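Workshop Tips: What I Stole From the Robot People

Posted 15 Jul 2019 by Braulio Beltrán

Ulmont had its open day and I went for the free coffee. The coffee was gone by the time I'd parked, so I looked at robots instead, and came home with a page of notes about clamps. My wife says I could visit the Louvre and come back with opinions on the picture hooks. She's right, and the hooks are probably very good.

If you've never been, Ulmont is a long low building behind the Paisan garden center, where a couple dozen people teach robot arms to pick things up. The arms are expensive. Everything under the arms looks a lot like my garage, and that cheered me up no end.

Clamp the thing that holds the things

Noemí Villalobos was running the picking station. The job is simple to describe: two gray bins, a pile of odds and ends, an arm that has to get hold of them. I asked what had given her the most trouble, expecting a word I'd need to look up. She said the bins used to slide.

So they clamped them to the table. Ordinary bar clamps, the kind you already own and can't find. I have been sorting screws out of a plastic tub for 20 years, chasing it along the bench with my elbow, and it had never crossed my mind to hold the tub down. I did it that same evening with two small clamps and a scrap under each jaw. Takes a minute. Snug is plenty — crank down on a plastic rim and you'll own a cracked tub, and then you'll be writing to me.

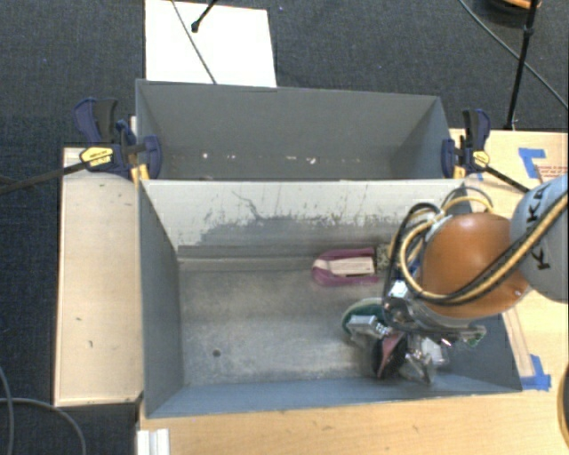 The picking station at Ulmont, with the gripper down in the bin. Note the clamps.

Tape is a measuring tool

Blue painter's tape turned up all over the building. At the picking station they use it to mark corners, so that if the bin gets bumped or borrowed it goes back where it was. Noemí puts an L of tape at a corner and that's the whole system.

I now have tape corners for the drill press vise, the bench grinder and the battery charger. Put the tape down on clean wood, press the edges with a thumbnail, and change it every few weeks. Leave it all winter and you'll be scraping it off with a putty knife and using language. If a spot turns out to be permanent, go over it in pencil before you peel.

Keep a scrap box of little blocks

There was a small block of wood wedged in by one of the clamps, and I was absurdly happy to see it. Two buildings' worth of engineering degrees and somebody still had to go find a bit of wood.

Mine live in a shoebox: offcuts no bigger than a matchbox, nothing with a split or a nail in it. When the shoebox is full I throw out the ugly ones. Don't get a bigger box. I got a bigger box once and it became a shelf, and then it became a conversation.

Give cables some slack

Aurelio Tlapale looks after the wiring, and he was happy to talk about it for as long as I could stand up. His rule is that a cable on something that moves needs a loop big enough for the farthest reach, and then a bit more. A tight cable fails at the plug, usually on the day visitors come.

I tried this on the shop vac and the hanging sander. Pull the tool out as far as you ever take it, add a hand's width, then tie the cord off to something solid. Hook-and-loop straps are better than zip ties if you change your mind as often as I do.

Practice on soft stuff

They had something plush and pink in with the hardware. Faustino Meléndez, who'd come along with me and was pretending he hadn't, asked whether it was there to make the arm feel at home. Noemí said soft things are hard to grab because they change shape when you squeeze them.

Same goes for upholstery foam and wet rags, as anyone knows who has tried to cut either. For foam, chill it in the freezer for 35 minutes in a bag, then use a long sharp knife and light strokes.

Things I did not steal

The arm. I asked Aurelio what one costs and he asked what I'd be using it for, and I said screws, and he changed the subject.

Next month I'll get back to the sticking drawer question from Refugio Jaramillo, who has written to me 3 times now. Refugio, in the meantime, rub a candle stub along the runners.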